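Budget season in our garage

So the number I finally landed on is nearly 2,000 dollars, and I'd like to write down how I got there before I forget and start arguing with myself again. (If you came for the solder paste post, it's still half finished, sorry!)

Some of you remember that last March I was all set to buy arms. Real ones, two of them, with grippers, on a body I was going to build out of aluminum extrusion. I had the tabs open for weeks. I had a cart at Tresance with six motors in it and a cart at Mahrous with the drivers, and the two carts together came to more than my car is worth. I closed the laptop, went to bed, and decided to spend the rest of the year working in simulation until I knew what I really needed. That was a good call, even if it has meant a lot of evenings looking at the same make-believe bedroom.

The plan now is to buy in two rounds. Round one is everything that makes the simulation side less painful, and round two is hardware for one arm. One! I can add the second when I've earned it.

Round one first. My desktop has been limping along with a graphics card I got secondhand, and it can run the room or it can run the room with cameras, and it gets very grumpy about doing both. Most of the money goes there. I priced a complete new machine from Musow and it was lovely and I wanted it, but swapping the card and the power supply gets me most of the way for a lot less. I also added memory, a bigger drive for recordings, and 60 dollars for fans and cables, which I always leave out and always end up buying anyway. The Zustent subscription is on there too, at 172 for the year. I went back and forth on that one. You can do without it, and I did for months, but it saves me from hand-placing furniture and I hate hand-placing furniture.

Then there's the question of what work I'm buying for. I kept making lists of specs without tying them to a job, and that's how you end up with a cart full of motors. What I do now is run the task in the simulated room and write down what got in the way. How far is the dresser? Can both arms come up without blocking the view of it? Does the gripper open wide enough for the thing I care about? Every answer turns into a line on the sheet, or it crosses one off.

The reach question alone has changed my list several times. I used to think longer was better, full stop, and then I put a long arm in a small attic with a sloped ceiling and a bunk bed and watched my available space shrink. A longer arm also wants stronger motors at the shoulder, stronger motors want a bigger supply, and there goes the budget for the camera.
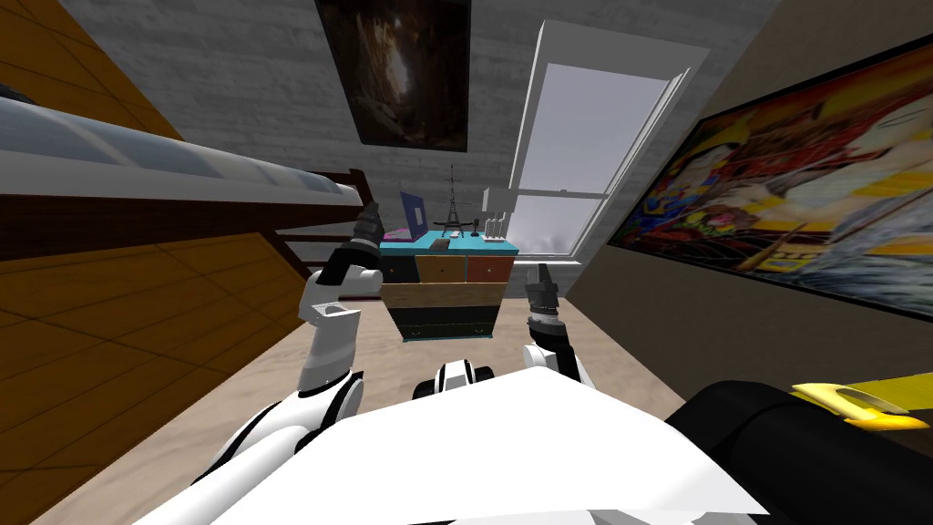
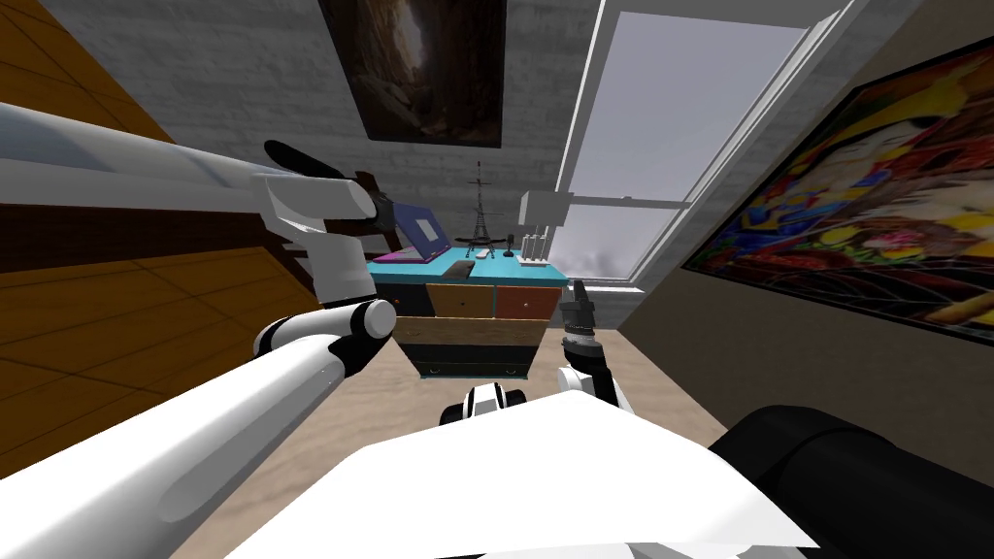
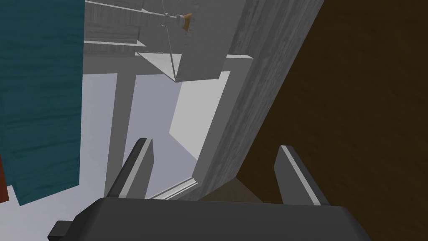

All three are renders from the attic room, with the dresser ahead in the first two and a gripper's open fingers in the last.

Should you buy the computer or the arm first?
Get the computer first if you don't yet know what the arm has to pick up. A decent graphics card will let you try several arm lengths and grippers in simulation, and it's easy to resell if you lose interest. If you already have a capable machine and one clear task, go ahead and put the money into the arm.

OK, back to my own sheet. Round two is the fuzzy one, and I've left it fuzzy on purpose. The gripper is the only piece I'm sure about. I want a plain parallel one with two fingers and fingertips I can swap out, and I don't want to pay for anything fancier. I've spent enough evenings fighting with more complicated hands to know that I'm not patient enough for them. Fingertips I can print myself until I find a shape that works.

For cameras I've got one on the list and one in the "maybe" column. The wrist camera stays. You lose so much once the arm gets close to anything and its own forearm is in the way, and I don't see how I'd manage with only a view from the body. The second camera can wait.

Things I took off completely: the mobile base (painful, I know), the touch sensors, the nice carrying case, and a second monitor. I miss the base already. But a cart with locking casters will hold one arm just fine, and I can push it across the garage with my foot.

Things I keep forgetting to price, so I'm putting them here where I'll see them: shipping on heavy items, sales tax, an emergency stop button, clamps, spare fuses, and a mat for the floor. Shipping was the nasty one. The Mahrous drivers looked like a bargain until I got to the last page of checkout, and then they cost the same as everybody else's.

I'm also holding back a little for breakage. Last time I budgeted for a project I spent every dollar on day one, stripped a gear the next week, and the whole thing sat under a tarp until spring.

As of 14/12/2019 the card is ordered, the power supply is ordered, and the drive is sitting in a cart because I'm hoping it gets cheaper after the holidays. If you've bought a small arm from Tresance and have opinions about the wrist joint, please leave a comment. The spec sheet gives the payload with the arm folded in close, and I'd love to know what it does stretched all the way out.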